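Re: [cell-users] Microwave task, hand camera picture and bowl position
Date: March 2024

Hello all,

Thank you for the quick answer. I put the earlier message below, so that people who read only this one can follow. My answers come after it.

> We have the Vedorard kitchen cell in simulation, and the bowl task
> with the microwave stops very often in the last part. The arm goes
> in front of the opening, then the planner says there is collision
> and it stays there. We did not change the robot model. We only
> moved the base a little to the left, to have more free floor on the
> refrigerator side. The hand camera also shows a big gray band at the
> bottom, and our detector finds things in it which do not exist.
> Did somebody set up this cell from zero? In which order do you do it?

Yes, we did it two times, the first time in October and again this month after we took the new Prornine scene files. I write what we do now. Maybe other people have a better way.

1. Finger pads and the hand camera

Start with the hand camera and leave the arm for later. Load the scene, put something white between the fingers, and look if both fingers stand the same on each side of it. If one finger takes more place in the picture than the other, the camera mount is turned and everything after will be wrong. We lost two days on this.
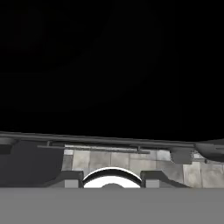
Hand camera view in the kitchen scene, with the white object in the gap between the fingers.

The gray band at the bottom is also in our pictures. We do not try to remove it in the scene. In the Uvlow config there is a mask for the detector, and we set the mask a few rows higher than the edge of the band. Please do not crop the picture, because then the camera center in the calibration file is not correct any more. With the mask the false detections stopped for us.

The dark upper part is a different question. If your detector normalizes the brightness over the full picture, a large black area will make the white things too bright, and the rim of a bowl is difficult to find. We calculate the exposure only from the lower part.

2. Base position

I think your problem is here. When you move the base to the left, it comes nearer to the open microwave door. The door opens to the left side, and the base is standing on the same side, so the arm must pass in front of the door and then fold back to the opening. There is not much room for the elbow. We put the base back to the position of the Verstraete layout and changed only the rotation.

Check also that the door in the collision model is open. In our first setup the picture showed an open door, but the collision model still had it closed, and the planner gave the same message as yours.

3. Approach to the bowl

Use two waypoints: one outside the opening, and one just in front of the bowl and a little over it. With only one waypoint the planner sometimes chooses the other elbow solution, and then the wrist goes toward the refrigerator. When the food is heaped higher than the rim, take the height from the top of the food and not from the rim. We had it from the rim and the hand was too low.

After any change in these waypoints we run the planner on 3,000 random starts with only small differences in the joints. It takes a night on our computer. If you have less time, do at least the starts where the elbow is near the door. 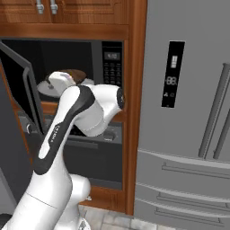
4. What to save

Save the base pose, the door angle and the mask together in one file, with the version of the scene. We had them in separate files before, and after an update one of them was old. It is hard to see this from the error message.

Could you send your base pose and the collision file? I can load them here and compare with ours. I would also like to know if your version of Uvlow reads the door angle in degrees or in radians, because the manual is not clear about it and ours was changed between versions.

Best regards,
from the simulation side of the Vedorard cell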